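Grestley Records Watch: Member Access Plan

Searchable filings, subpoena tracking and hearing calendars for people who follow state and federal investigations

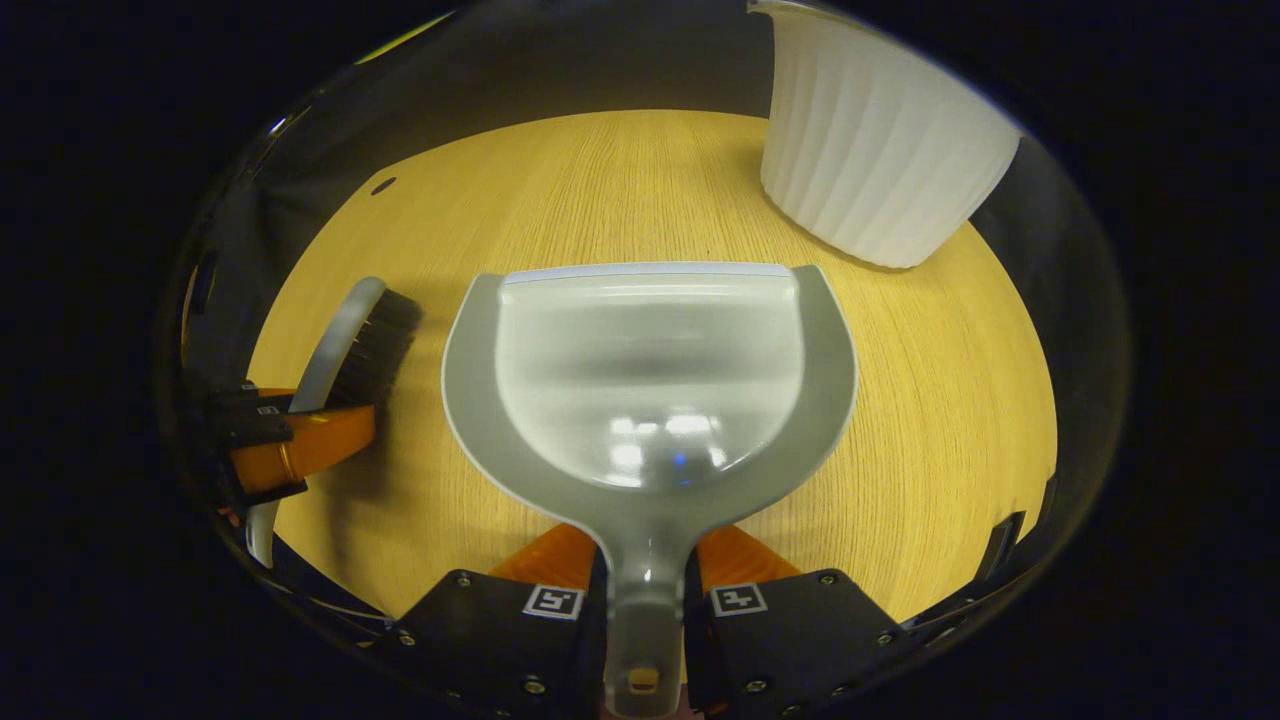
Most services that sell political records are selling you something you could get for free if you had a spare afternoon. We know that because we used to buy from them. Records Watch is a paid service too, so read this page with the same suspicion you'd bring to any other one.

What you get

A search tool that covers committee letters, public subpoenas, court dockets tied to those subpoenas, and witness lists once they are posted. Every entry links to the original document. If we can't link to the original, we don't list it. That leaves gaps, and some customers have complained about the gaps. We would sooner have a gap than a line that says "sources indicate."

You also get alerts. Pick a committee, a court or a name, and you'll receive an email when something new is filed. The alerts run at 6 a.m. and again in the late afternoon. They are not instant. Several competitors say theirs are instant, and when we tested one of them side by side with our own, the "instant" notice came in after lunch.

What you don't get

No scores. There is a fashion for "risk ratings" that tell you how likely a witness is to be held in contempt or how much trouble an agency is in. We looked at buying one of these from a vendor and asked how the number was worked out. The answer was two pages long and did not contain any arithmetic.

No leaked material. Now and then a customer asks if there is a higher tier with documents that haven't been made public. There isn't one. If somebody offers you that for a monthly fee, ask yourself why they need your monthly fee.

No commentary. There's plenty of that around already.

How current is it?

It depends on the source. Federal court dockets are checked twice a day. Committee websites are checked on the same schedule, but committees post when they feel like it, and a letter dated in early June may not show up until the end of the month. We show both dates, the one printed on the document and the one when we found it. Please look at both before you tell your boss that something "just happened."

State coverage is thinner. We currently follow legislative oversight committees in 18 states. The rest are not covered at all, and we don't sell the product as nationwide. If your state isn't on the list, don't sign up hoping it will be added.

The Stunorley archive

Last year we took over the Stunorley collection of older hearing transcripts. It holds 518 transcripts, almost all of them scanned from paper, and the text search on them is poor. Names are misread, page numbers drift, and a few transcripts are missing their exhibits. It is included in the plan at no extra cost, and at the present quality we don't think it should be sold for anything. Check the scan itself before you quote from it.

Plans

Single reader: one login, 4 saved alerts, full search.

Newsroom or office: up to 7 logins, unlimited alerts, export to spreadsheet.

Both plans are billed monthly. There is no annual discount, so there is no annual contract to get stuck in. Cancel from the account page. You won't have to call anyone, and you won't be sent to a page asking if you're sure you're sure.

How it compares with Penach

People ask. Penach Monitor has a nicer phone app than we do and covers local government, which we don't. Its docket summaries are written by software and were wrong often enough in our trial that we stopped reading them. If you mainly need city council votes, get Penach. If you need to know exactly what a judge ordered a bank to hand over, read the order, with our tool or without it.

Altıntaş users

If you are moving from the old Altıntaş docket reader, your saved searches can be imported. Your notes can't. We were told the notes would carry over as well, and they did not, so copy them out by hand before your old account closes.

Who should skip it

Anyone following a single case. Bookmark the court's page and check it over coffee.

Anyone who wants to be told who is winning. A subpoena is a request with legal weight behind it, and a fight over one can end in a deal, a ruling or nothing at all. Our listings say which of those occurred, when there's a document to show it. Until then the status field reads "open," sometimes for a very long time.

Sample listings can be read without an account.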